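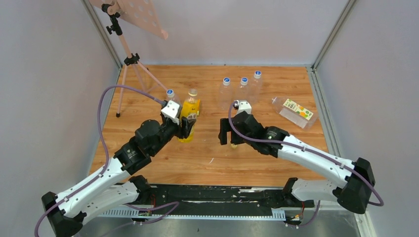
Third month of teaching the two-arm station by remote control, and I want to write down how a normal day goes. I sit at a pair of leader arms and move them with my hands, and the arms on the table copy me. Everything gets recorded. The job this month is bottles, and I want the set mixed. There's a yellow one with a label that the cameras find easily, several clear ones that let the wood grain show straight through, and a bigger one lying on its side over by the rail. The clear ones are most of my work.

We're at 1693 recorded runs as of this afternoon. The target for November is 3410. I delete more than I'd like, so the number moves slowly.

What gets deleted: any run where I hesitate with the gripper open over a bottle. The model we train picks up the hesitation and does it too, for longer. We had a checkpoint in the first month that would hover over a cap and never close.

I also delete runs where I bump a neighboring bottle and the rest of the motion is me recovering in a panic. Calm recoveries stay in. If I nudge something, back off, and go in again from a better angle, that's a useful run.

Standing bottles are simple. Come in from the side, fingers level, close, lift. A bottle on its side takes both arms the way I do it. One holds the base still and the other takes the neck and tips it up. I needed 5 days before I could do that without looking down at my own hands.

No touch feedback on our leader arms. You learn to judge the grip by watching the plastic. Empty bottles dent before they slip, so I stop closing as soon as the wall starts to move.

Software is Jistance for recording and Skerkerik for replay. Replay is where I catch most problems. A run that felt smooth at the controls can look jerky at full speed.

Cable sleeves: leave more slack at the elbow than you think you need. Ours was too tight at first and pulled on the wrist every time I reached for the far side. It showed up in the data as a small tug to the left.

Someone at Oksanen asked if we script the bottle positions. No. I move them by hand between runs and try not to fall into a pattern. I still do, so every 3 runs I turn one bottle over or swap two.

Rirutach is sending a second set of leader arms next week. Two people recording in shifts should get us to the target. I'll post the replay numbers when I have them.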